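Please Write Down What the Lights Mean

I have a binder on my desk that weighs more than my cat. It's our collection of robot safety documents, and I've been the person in charge of it since March, when Leandro Bravo moved over to purchasing and handed it to me with a look I can only describe as relief. I have now read the whole thing. Some of it I've read twice. And I have opinions!

The first one is that we've got the balance wrong. We have page after page on fences, stopping distances and who signs the risk assessment, and I wouldn't take any of that away. I started out at Grosten, on the packing side, back when the big arms lived in cages and you didn't go in unless your own padlock was on the gate. Those rules were easy to love. The padlock was a real thing you could hold. You clipped it on, you put the key in your pocket, and the machine could not move until you came back out. A new hire could learn it in one morning and still have it right ten years later.

Now we put arms on tabletops. They're smaller, they're slower, and people stand next to them all day with a coffee. (Yes, I know about the coffee. I'll get to the coffee.) The cage is gone, and in its place we have a lot of settings. Speed limits, force limits, a virtual wall that exists in a menu somewhere. I'm fine with that as engineering. I'm much less fine with it as a thing people are supposed to remember, and that's where I think the rules for small shops and labs need work.

Take the lights. Almost every arm has them now, a ring or a strip or a little dot, and everyone who walks up to one reads it the way they'd read a traffic signal. Green means go, green means fine, green means safe. But safe for whom? On one machine green might mean the program is running. On another it might mean the arm is powered and waiting for a command, and on a third that someone has switched it into a mode where you can push it around by hand. I've asked people what a light means while they were standing right in front of it and gotten three answers from three people, each delivered with total confidence.

The manual does say, of course. It's in there. But manuals get saved on a laptop, and the laptop goes home with somebody at 5:30. So rule one, if I were writing the rules, would be a card. One card per station, printed, taped where your eyes already go, saying what each color means on this machine and what you're allowed to do when you see it. If you've got a light on the arm and another on the tool, the card covers both. That's maybe ten minutes of work, and I have had more arguments about it than about anything else in the binder.

The argument I hear most is that standards should be general. Kylie Lockyer, who I respect enormously and who has sat through way more standards meetings than I ever will, puts it like this: if you write a rule for every bulb, the rule is out of date before the ink dries. She's right about the bulbs. I just don't think the card has to be in the standard. The standard can say there must be a card, and the shop fills it in. General rule, specific card. We went back and forth on this over two lunches and I think she's about half convinced, though she'd probably say a third.

My second opinion is about tools, meaning the thing on the end of the arm. An arm by itself is a fairly boring hazard. It can bump you or trap you against something. Put a tool on it and you've changed the machine. A flat two-finger gripper pinches in one place and in one direction, and you can point to where. A hand with jointed fingers has gaps all over it that open and close depending on what it's doing. Those are different risks, and I would really like us to stop covering them with the same line, "gripper: pinch hazard," copied from one form to the next until the end of time.

We had a form like that. It had been filled in for a simple clamp, and then the tool got swapped, and the form stayed exactly as it was. Same signature and everything. Trudy Doolan found it when she was looking for something else entirely, and to her great credit she didn't send an email with a red exclamation mark. She walked over and took the sheet out of its sleeve, and said she'd bring it back when it was true. I've borrowed that for my own use ever since. If the sheet isn't true, the sleeve stays empty, and an empty sleeve means you don't run.

That brings me to two-arm stations, where I think good practice is thinnest. With one arm, people build up a pretty decent sense of where it can reach. Put a second one on the same table and that sense falls apart. You watch the arm that's moving and lean past the one that isn't. Everybody does it! I do it, and I'm the one with the binder. You also start to think of the sides as left and right from where you're standing, while the software may be thinking of left and right from the robot's side of the table. So somebody says "I've stopped the left one," and they mean it sincerely, and your hand goes in next to the wrong arm.

My fix for this is so cheap it's a little embarrassing. Put a label on each arm. Use whatever name the software uses, in letters you can read from the door, and ban the bare words left and right at that station. Kylie Hinds tried colored tape first and it was a good try, but then we got into a whole thing about which color was which, and someone on the team doesn't see red and green very well, so that was the end of the tape. Letters work. And the stop button stops both arms, always. I don't care how much time you'd save by stopping just one of them.

Then there's the table. I know a table doesn't sound like a safety topic. But look at how much of this work, especially the fiddly household kind with cups and bowls and bits of cloth, comes down to what's on the surface and whether you know where the surface ends.
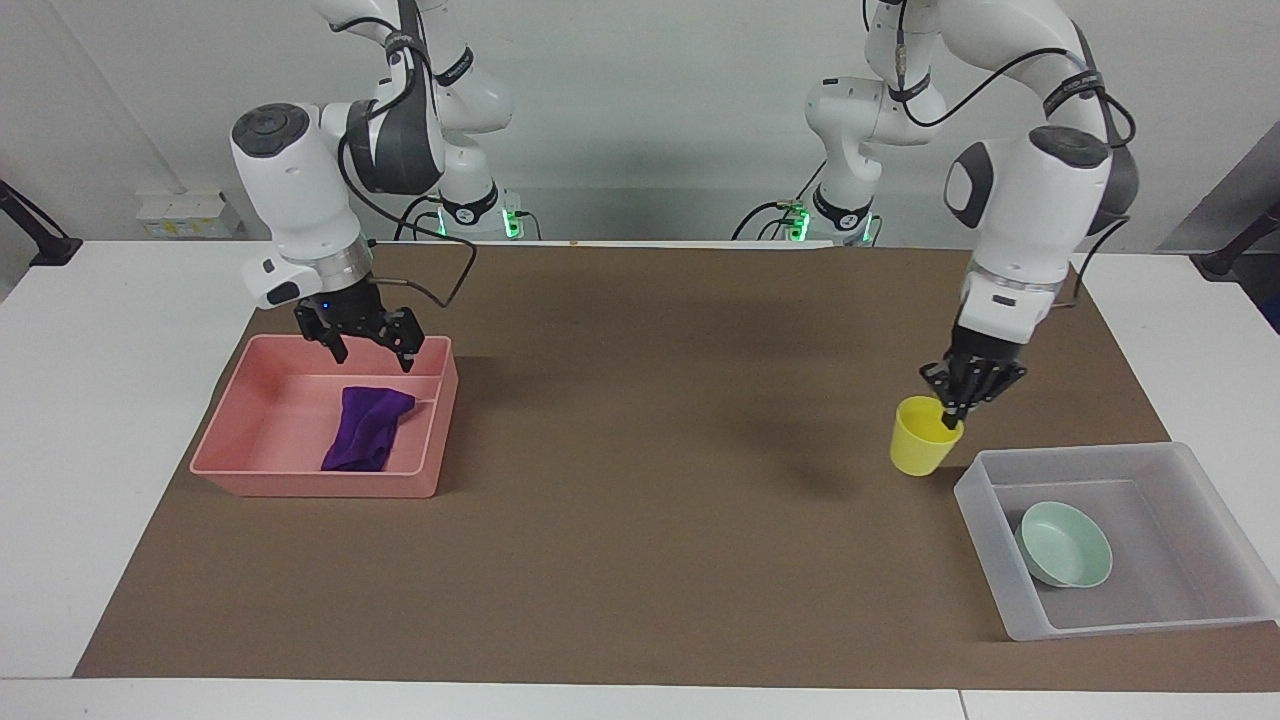
I've become a real fan of brown paper for this. Roll it out, leave a border of bare table showing, and you've drawn the work area without buying anything. Things the robot handles go on the paper. Your phone, your pen and your coffee don't (told you I'd get to it), and neither does your elbow while the arms are live. You can change it when it gets torn up, and you can write on it, which I like a lot, because a pencil line at the limit of reach gets noticed by people who would never open the settings menu.

Ataahua Bolger thinks I oversell the paper. Her worry is that it slides, or that a corner curls up and a gripper catches it and takes the whole lot with it. Fair. So tape the edges, and make a quick look at them part of the morning check. She'd prefer a proper mat with a printed border, and if your budget runs to a mat, wonderful, get the mat. Most of the places I talk to are going to have paper or nothing, and I'd like to see a rule they can follow with what's in the supply closet.

I feel the same about the objects, by the way. Plastic cups, sure. Cloth, sure. Once you bring in ceramic or glass you've added something that can break under a gripper, and I want a line on the sheet saying who cleans up the pieces and what has to be stopped before they reach in. At Drolura, where I did a short stint a few years ago, the dustpan hung on the same hook as the stop-button pendant. You couldn't get one without handling the other. I thought it was silly when I got there, and by the time I left I wanted that hook on every wall in the building.

People do push back on all this, and the most serious complaint is that it adds up. A card, a label, a true sheet in the sleeve, a taped edge, a hook. Every one of those is small, and if you keep adding small things you end up with another binder. I take that seriously. Our morning check had crept up to 51 items at one point, and I can tell you exactly how people get through a list of 51 items, because I've watched them do it. The pen goes straight down the column without lifting.

So I cut it. I went through with a marker and asked of each line whether a person could check it by looking or touching while standing at the station. If they couldn't, it went on the monthly list. We lost 40 lines that way, and the ones that stayed get read. I had one complaint, from someone who missed the old line about the ceiling vents, and I gave him the ceiling vents as his own personal monthly job. He seems pleased!

If you run a small shop or a lab with a couple of arms on a table, you don't need to wait for the next revision of anything to do this. Go stand at the station tomorrow morning before it's powered up. Ask whoever's there what the lights mean and which arm is which, then find the sheet and see if it describes the tool that's bolted on. Bring a marker. And if you come up with a better card than mine, please send me a copy, since I'm on version six and Trudy still says the type is too small.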